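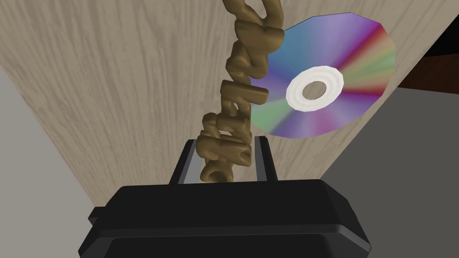
A grasp that holds in the simulator for a few steps and then lets go is usually a contact problem, and the fix takes a few minutes. In Steltach the fault shows up most with lumpy meshes. The twisted tan piece between the two fingers is a good test object — all those loops and curls leave very little flat surface for a thin plate to press on. If your log says `grip lost` with the fingers still closed, work through the steps below.

## Fix the slip

1. Pause the run and save the log.
2. Open the object's collision settings. If the shape is set to `hull`, change it to `decomposed`.
3. Set the part limit to 40. Higher values slow the solver.
4. Raise the grip force from 20 to 70. Don't copy this value to a real arm.
5. Reset the scene and run 480 steps with the wrist still.
6. Run it again with the lift turned on.

If the object still drops during the lift, lower the lift speed before you touch the force again. Too much force pushes the fingers into the mesh, and the solver throws the object out — the log shows this as `penetration`, a separate fault.

Settings are saved per object, so repeat step 2 for each new mesh.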